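Can It Do Chores Yet? A Gallery from the Laundry Corner

Text by Jennylyn Navarro, with notes from Danilo Gatchalian

People ask me at every family party, usually while somebody is scraping plates, when a machine is finally going to do the housework for us. I never have a short answer, and my cousins have learned to refill their drinks first. So I put this page together for them, and for anybody else who has stood over a basket of clean clothes at eleven at night and wished very hard for a helper.

Danilo and I have been following household chores and the machines that try them for quite a while now, first from his kitchen table in Dullton and lately from wherever there's a free outlet and a pot of coffee. We have a soft spot for laundry. Dishes have had a machine for generations, floors have their little round vacuums, and yet the shirt, the plain old shirt, still gets folded by whoever happens to be nearest.

A shirt doesn't keep a shape, that's the trouble. A mug is the same mug whichever way you set it down. Pick up a shirt by the wrong spot and you have a long dangling thing with a sleeve hiding inside it, and the next time you pick it up it will hang some other way entirely. You and I sort that out without thinking. We give it a shake, find the shoulders, and go on talking about what's for dinner.

What helps a great deal, if you want a machine to learn the job, is to have a person do the work through the same kind of fingers the machine would use. Your own ten fingers know far too many tricks. Take them away, leave yourself with two pinching tips on each side, and you find out very quickly which parts of folding are hard!
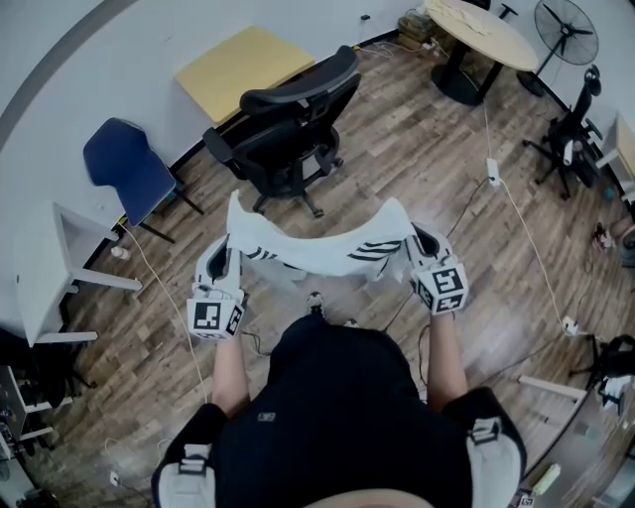
Striped garment, stretched between two hand-held grippers. It still sags in the middle, as cloth will.

I love the hold-it-out-and-look moment, and I think it is the most important part of the whole chore. My grandmother did it with every single piece that came off the line – arms out, a quick look, a little nod – and I do it too, though with less dignity. Danilo says stripes are a kindness here, as they give the eye something to follow when everything else on the garment is plain white. I asked him whether they'd be a kindness to a machine as well, and he said yes, a bit, but that he wouldn't want to count on everyone owning striped clothes.

The small square markers on the grippers are there to be found by a camera, so that the position of each hand can be worked out as it moves. My aunt thought they were decoration and asked where she could buy some.

Now, the question at the top of the page. Can it do chores yet? Some of them, slowly, and with a patient person close by. Towels are coming along nicely. A towel is a rectangle and it forgives you. T-shirts are a fair bit harder, button-up shirts are harder than that, and fitted sheets I won't discuss, having never managed one myself.

Danilo keeps a notebook he calls Henao (after a street he once lived on, and don't get him started on the bakery there). In it he writes down each try at folding and where it went wrong. The goal for this round is 3000 tries, and when I last looked over his shoulder he had just passed 1000. The same few troubles come up page after page. Two layers get pinched when only one was wanted. A sleeve folds under itself and stays there. A corner slides out of the fingertips at the very end, when you've already started to feel pleased with yourself.

His longest streak of tidy folds was 19, one evening in February, and he called me up to tell me. I was folding laundry at the time, as it happens, and doing it the old way.

As for shops, my friends at Wurent, the thrift store where I spend far too much money, would like help with the hanging rack more than anything. They told me they'd gladly put up with a slow machine if it could work after closing and keep the sizes in order. I think that's a more reasonable wish than mine. I want one that will do the socks, match them, put them in the right drawers and be done in 5 minutes.

We'll be looking at hangers next, and after that at bedding, if Danilo can be talked into it. If you have a chore you'd like us to think about, leave a note at the counter of the Vikitz coffee shop with either of our names on it. Please do say what the chore is and how you do it at home, with all your own little habits left in. Those are the parts we like best.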